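Reading Room Table - Chinese Classics

Golnar Zarei keeps the list for our reading group. We meet in the back room at Plallden and share one long run of Chinese titles, most of them reading editions in blue covers. The full list has 102 entries and is posted on the Pistedora page. Members may take up to three at a time.
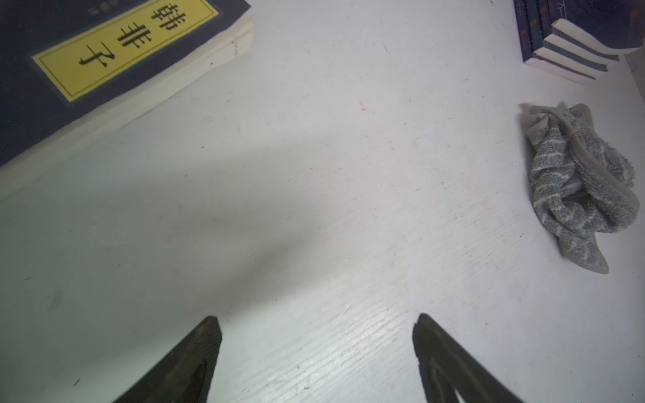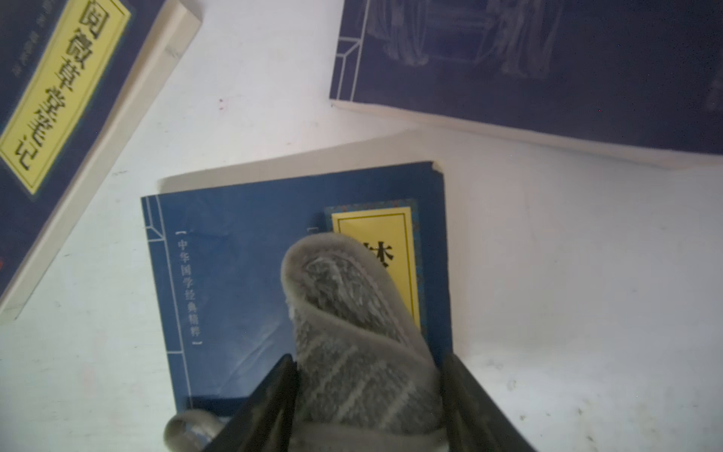 Blue covers on the white table. The first picture has the Han Feizi, 韓非子, at upper left. In the second, the book with the tall yellow label is 阅微草堂笔记, Ji Yun's collection of strange tales and anecdotes, and the blue paperback in the middle belongs to the series 中华国学经典精粹.

Kong wrote in after the last update to ask that the Han Feizi be read before the tales - the chapters are short, he said, and six evenings would cover the ones most people care about. He would also like the list to say which titles use traditional characters and which use simplified, as he reads the first slowly and the second hardly at all.

That column will be added in January. Until then, check the cover label: 韓 is the traditional form, 韩 the simplified.

List updated 29 November 2019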